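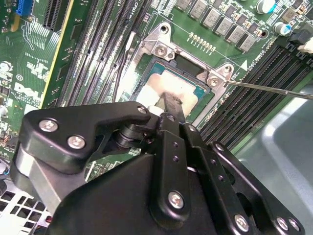
1/25
Astside has released the second edition of its Code of Practice for Robotic Servicing of Desktop Computers. This thread sets out the main rules. It is meant for member sites, for integrators who supply them, and for anyone drafting a similar document.

2/25
The Code applies to work in which a robot arm touches parts inside an opened desktop case: processor, socket hardware, memory, drives and power supply. Laptops and servers are outside its scope. A separate document for laptops is planned for June.

3/25
The first edition was written by Roxana Bermúdez and Aravind Varghese. The second was edited by Nga Chu, with the section on processors rewritten in full by Loan Thân. Member sites sent in comments over the winter, and 64 of them led to a change in the text.

4/25
Section 1, power. The case is unplugged and the power button is held down before any tool goes in. The operator signs for this step by name. A robot program may not record it as done on the operator's behalf, even where a sensor confirms it.

5/25
Section 1 also requires that the power cord be taken off the table. Several sites asked whether a switched outlet would do. It will not.

6/25
Section 2, static. The arm, the gripper, the worktable and the operator share one ground point. Painted and anodized surfaces do not count as a ground path. Sites must measure from the tip of the tool and keep the reading with the job record.

7/25
Where a gripper carries printed plastic fingertips, the site must state the material and show that it was tested. We have been asked to publish a list of approved plastics. We will not do so in this edition, as members' test methods still differ too much.

8/25
Section 3, speed. With the tool above the rim of the case, the arm may move at the site's normal speed. Once any part of the tool is below the rim, the limit is 300 millimeters per second. Over the socket the limit is set by the site and must be lower still.

9/25
Rule 3.4 is new. Travel into and out of the case is straight up and down wherever the layout allows. Sideways moves below the rim need their own entry in the program review, with the clearance to the memory slots and the tall capacitors written out.

10/25
Section 4, cables. Loose wires are the leading cause of stopped jobs in the reports we hold. Drive and power cables are moved clear of the tool path by hand before the program starts, or are tied back. Cables on the gripper and arm are covered by the same section and are easy to forget.

11/25
A site may ask for an exception to Section 4 if its vision system tracks cables through the whole job. Two sites have asked. Corkov was granted one for a single line, and the terms are printed in Annex C.

12/25
Section 5, processors and thermal paste. Paste is treated as a contaminant from the moment the cooler is off. Any tool that has been in paste is a paste tool until it is cleaned and checked. It may not touch the socket contacts, the memory slots or the bare board.

13/25
Rule 5.2 covers a flat tool used on a pasted processor while a screwdriver is at the bracket. The two actions are written as separate steps with separate limits, even when they overlap in time. Each step names which tool is allowed to apply force and which one only holds.

14/25
Rule 5.3. The driver tip must be seated in the screw head before torque is applied. If the tip cannot be confirmed as seated, the arm backs off along the line it came in on. It does not hunt for the screw head by sliding across the bracket.

15/25
Rule 5.5. Paste is removed from the face of the processor outward only as far as the metal. Paste near the edge of the bracket is left for a person with a swab. Cúc Đào's notes on this rule, with drawings, are in Annex B and are well worth reading before you write a program.

16/25
Section 6, the open socket. An empty socket with its frame open is the most easily damaged state in the whole job. Edition one allowed a pause here of any length. Edition two requires that the socket be filled or capped before the arm is released for other work.

17/25
While the socket is open, the gripper may stay above it only under an active step. Parking over an open socket is not allowed. A dropped screw or a loose fingertip in that position can cost the board.

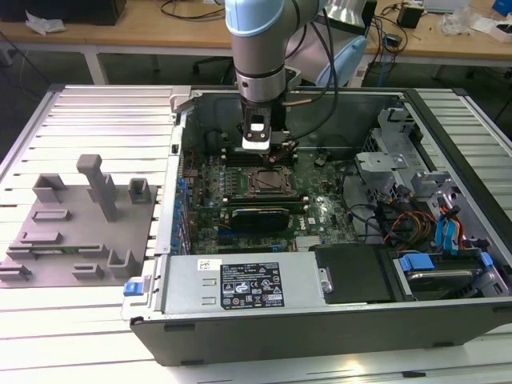
18/25
Section 7, fixtures. Parts taken out of the case go to a marked place on a fixture plate, one part to a place. Printed plates are accepted. Each plate is fixed to the table, carries a revision number in the job record, and is checked against its drawing whenever the table is changed over.

Small circuit boards are held by their edges. Slots should be wide enough that a board goes in without force and narrow enough that it does not lean over onto its neighbor. Annex A gives the dimensions our members have agreed on.

19/25
The tower lies on its side on a flat, rigid surface and may not shift under the force of the job. Slatted aluminum tables are accepted. Rubber feet alone are not accepted as a means of holding the case. The area within reach of the arm is kept free of bags, adapters and packing material.

20/25
Section 8, the operator. One trained person is responsible for each running cell and is named in the record. That person may watch two cells if neither is in Section 5 or Section 6 work. During those sections it is one person to one cell, with the stop button within reach.

21/25
Where two arms can reach into the same case, the Code treats them as one machine. A stop on either one stops both. Handing a part from one arm to the other inside the case is not allowed under this edition. Lò has offered to lead a trial on this point and we expect to report on it.

22/25
Section 9, records. Each job record holds the program version, the tool list, the force limits, the name of the operator and any stop with its cause. Camera footage may be kept in addition but does not replace the written record. Records are kept until the unit leaves the site and for one year after.

Please do not send us customer drives, drive images or asset labels as part of a report. We have had to return some.

23/25
How the limits were set: members shared results from 3000 serviced towers, and Trumano ran its own cell for 3000 hours on scrap boards supplied by other sites. Where the two sets of results disagreed, we took the stricter value. A table in Annex D shows each limit and the source it came from.

We know that a few of these limits will slow down well-tuned lines. A site that can show better results with a higher limit is invited to submit them, using the form in Annex E. Opinions without data will be read but are unlikely to change a number.

24/25
Dates. Edition two takes effect on Thu 8 February. Sites already certified under edition one may finish open jobs under the old text. New programs, new grippers and new fixture plates are reviewed under the new text from that day.

Integrators should note that a program certified for one case model is not certified for another from the same maker. Board layouts change, and screw positions change with them. A short review is available where only the drive area differs.

25/25
Questions on processors and sockets go to Loan Thân. Questions on fixtures go to Cúc Đào. Everything else goes to the standards desk at Astside. Printed copies will be mailed to member sites, one per site, and the text is free to read for non-members.

Added after posting: a reader asks whether Section 5 applies when the processor is going to scrap. Yes, if the board is going to be reused. If both are going to scrap, only Sections 1, 3, 8 and 9 apply.

Added after posting: in post 8, the limit is measured at the tip of the tool, with the longest tool fitted. Post 8 left this out. Rule 3.1 in the Code has the full wording.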